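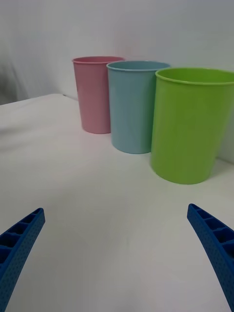

Unit 3: Lane closures on two-lane roads. A work zone needs a taper long enough for drivers to merge before they reach the crew. For the desk exercise, stand plastic cups in a diagonal row, like the three on the white tabletop, and treat each one as a channelizing drum.

Read the Vonik Road plan before class – the closure is 250 feet long, with 2 flaggers. Note where the first warning sign goes and bring your sketch.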